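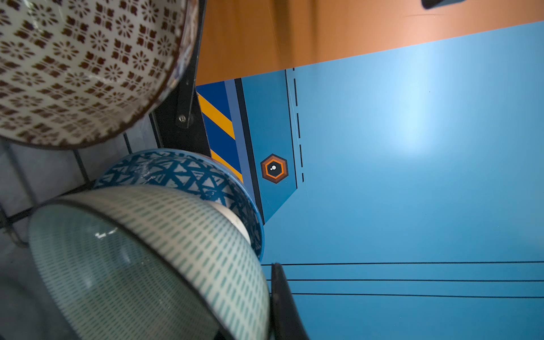
About Drernell

Drernell is a small independent game studio. We make flight combat games for PC and run the online servers for them ourselves. Our main title is Plastura, an arcade-style air combat game with a single-player campaign and online matches for up to 17 players.

The studio began as a modding group. The first members met on a message board for an older flight game and spent a few years making new skins, missions and cockpit sounds for it. When the publisher shut down the game's servers, the group decided to build something of its own. The first playable version of Plastura had 2 aircraft and one map, which was a flat stretch of ocean with an airstrip in the middle. The airstrip is still in the game. Players asked us to keep it.

What we make

Plastura is set in a made-up island chain called Nundine. The aircraft are propeller planes and early jets, and most of them borrow from several real designs at once. There are now 82 aircraft in the hangar, counting variants. A variant shares its airframe with a base model but has its own handling, weapons and paint. Some variants are tougher and slower, some trade armor for climb rate, and a few are there for fun.

Every aircraft can be earned by playing. We sell paint schemes, pilot patches and the two campaign expansions. We do not sell parts, ammunition or upgrades that change how a plane performs in a match. This has been our rule since the first public test.

We also publish Wu, a free mission editor that works with Plastura. It started as the in-house tool we used to place enemy flights and set wind and cloud cover. Players kept asking how the missions were put together, so we cleaned it up, wrote a manual and released it. Almost 1000 player-made missions are now listed in the game's browser. Each one is checked for crashes before it is listed, and that can take a couple of weeks when the line is long.

How we work

Most of the team works from home. We have a small office with a sound booth and a test room with several older computers in it. Every update is run on those older machines before it goes out. If a new effect makes the game stutter on them, the effect gets changed or becomes an option that can be turned off.

Balance changes come out once a month. Before each one we post the full list of numbers we plan to change, such as turn rate, stall speed and gun spread, and leave the thread open for comments. We read all of it. We don't always agree with it, and the heavy fighters thread in particular tends to get long.

Larger updates come out when they are ready. We used to announce dates for them and missed several, so now we post progress notes instead. The next large update adds night missions and reworked radar for the later jets. Work on carrier landings in rough seas has started but will come after that.

Playing with us

The studio hosts an open flight night every Sunday. Anyone with a copy of Plastura can join, and team members fly in most of the matches. New players are welcome. The lobby is labeled with our name, and voice chat is optional. Rules for the lobby are the same as everywhere else in the game: no cheating, no harassment, no ramming your own side.

Ranked squadrons have their own season, which starts in September. Sign-up is through the squadron tab in the main menu. A squadron needs at least four active pilots to be placed in a bracket.

Jobs and outside work

Open positions are listed on the Jobs page. If nothing is listed, we are not hiring at the moment, and we do not keep resumes on file. From time to time we pay freelance artists for aircraft skins and box art. Please send a link to a portfolio and leave out attachments, as our mail filter removes them.

Contact

For account problems, lost purchases or ban appeals, use the support form. Bug reports go in the tracker, with your log file if you have one. Press and video creators can ask for a key through the press form. We are a small team and replies can take several business days.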